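Clandlow Voicemail: Your Questions Answered

What does Clandlow do?
It turns your voicemails into text you can read right on your phone. Once you get used to skimming a message during a meeting instead of stepping out to listen, you won't want to go back!

Do I have to change my number?
No, you keep the one you have. Open Settings, tap Call Forwarding, and send missed calls to the number shown on your Clandlow welcome screen. Setup takes 2 minutes on most phones.
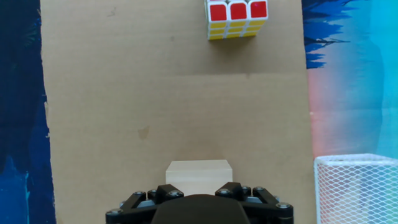

How long are my messages kept?
Saved messages stay in your inbox for 60 days. Tap the star next to any message you want to hold on to, and it moves to the Keepers folder, where it stays until you delete it yourself.

Can I use it on more than one phone?
You sure can. One account covers up to 5 devices, and they all stay in step, so a message you read on your work phone shows as read on your tablet too (our favorite part!).

What if a word comes out wrong?
Names are the toughest. Press and hold the word, type the right spelling, and Clandlow will remember it for next time. The original recording is always one tap away.

Why don't I hear a sound when a message comes in?
Check that notifications are turned on for Clandlow in your phone's own settings, then pick a tone under Alerts in the app. We love the short chime called Buvard.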